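Braken Wrist and Gripper Unit
Agbeko range / Mobile handling / Order no. BR-703

The Braken is a wrist-mounted gripper for mobile arms that work in homes, small shops and stockrooms. It picks up light goods, carries them a short way and puts them down again. It comes with the wrist joint, a cable set and the Jesatow control software.

What it can do now

Buyers ask us most often whether a machine can take over chores yet. For some of them, yes. The Braken moves bins from a shelf to a bench, clears soft items off a floor and sorts boxed stock by size. In our own stockroom it gets 90 out of 100 bin moves right without help when the bins are in their usual places. With bins left at odd angles that drops to 80.

It does not fold laundry well. It can load a dishwasher rack if the plates are all one size, but it is slower than a person and we don't sell it for that job. Wet glassware, full trash bags and anything on a high shelf are outside its rating. 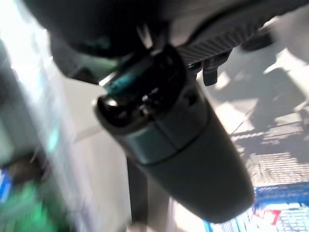 Product Notes, Issue 7, p. 4

Strong sun is still a problem for any arm that works by camera. Bright patches and hard shadows on a pale floor can look like edges to the software, and a fast wrist move blurs the view on top of that. Jesatow slows the wrist when the picture gets poor – you can turn this off, but we advise against it near people.

Dzifa Dankwa runs our bench tests and sets the ratings on this page. A chore is listed as supported only after 2,000 cycles on one unit with the same fingers fitted. Floor pickup passed in July. Table wiping did not, and stays on the trial list.

Supplied with the unit
Gripper body and wrist joint
Cable set
Two pairs of finger pads, soft and ribbed
Jesatow license for one arm

Sold separately
Stestska mounting plate
Spare finger pads
Wall charger for mobile bases

Fitting and care

The unit bolts to any arm that takes the Stestska plate. Wipe the body with a dry cloth and check the joint for lint or hair once a week. Do not oil it.

Trying one out

Tudur Harries takes bookings for the demo room, which is open Saturday from 10 a.m. Bring a few things you would want it to handle – the bins and boxes you use every day are best. Loan units are available to shops. Home buyers need to book a site visit before ordering.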